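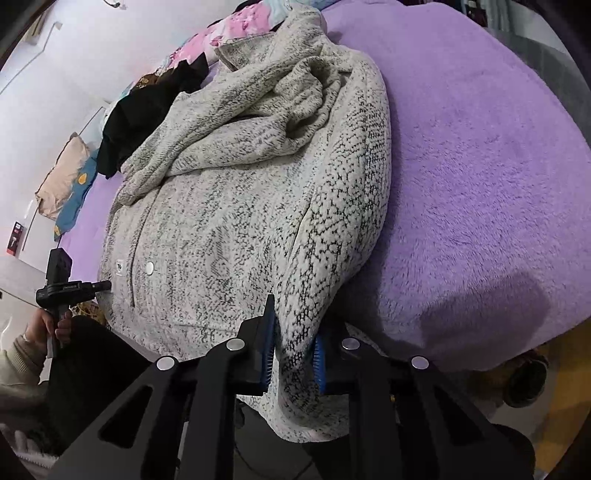 The Nesia fabric shaver came into my life because I own too many soft clothes and wash all of them badly. It is a battery-powered gadget the size of a hockey puck with a handle, and it promises to remove pills, fuzz and "signs of wear," a phrase I took personally. I have been using it since winter on sweaters, sofa cushions and one elderly scarf. Speckled fabric, like the off-white with broken black marks on the bed up there, is the hardest thing to de-fuzz, as you can't tell a pill from the pattern until your finger is on it. You end up working by feel, like a man looking for his glasses.

I paid 26 dollars for mine. My previous shaver was a Lehner, which cost 15 and sounded like a bee in a soup can. It also had a lint drawer that opened whenever it felt like it, usually over the thing I had just cleaned. The Nesia has a twist-off cup instead. It holds a decent amount, it stays shut, and emptying it is disgusting in a way I have come to look forward to.

The head has 2 height settings, marked with a picture of a feather and a picture of a mountain. Feather is for knits. Mountain is for upholstery and, I assume, mountains. On feather it took the pills off a merino cardigan without thinning it, though I went over the elbows so many times that I may have been shaving the elbows themselves. On mountain it made my Skistden armchair look two years younger, so now the other armchair looks terrible and I have a second job.

Fleece was less of a triumph. The blades skate over it, and what you get for your trouble is slightly flatter fleece. The instructions claim it works on "all household textiles" and then list seven it does not work on, including fleece, which seems like something to mention on the box.

Battery life is fine. The charging cable is 7 inches long, so you can charge it or you can use it, and the outlet had better be next to somewhere flat. The on switch is placed exactly where your thumb goes when you pick it up.
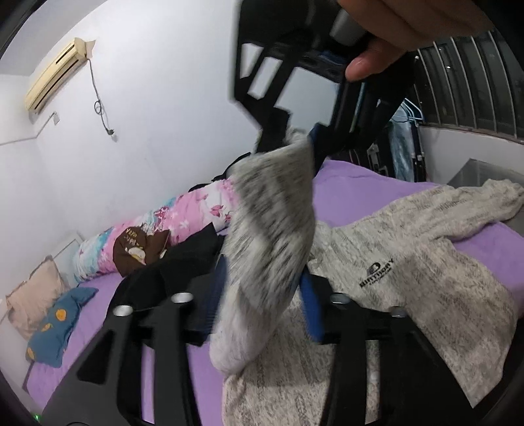 Will it make holes in your clothes?

It can if the fabric is loose or bunched, so lay the garment flat, pull it smooth and stay clear of seams and buttons. I nicked one cuff in July by going too fast while watching television. I have blamed the television.

Replacement blades come in a pack from Trekden, and they fit after some swearing. The little cleaning brush that ships with the shaver sheds bristles, which then have to be picked off the sweater by hand.

Four stars. I'd give it five if the cable reached the bed.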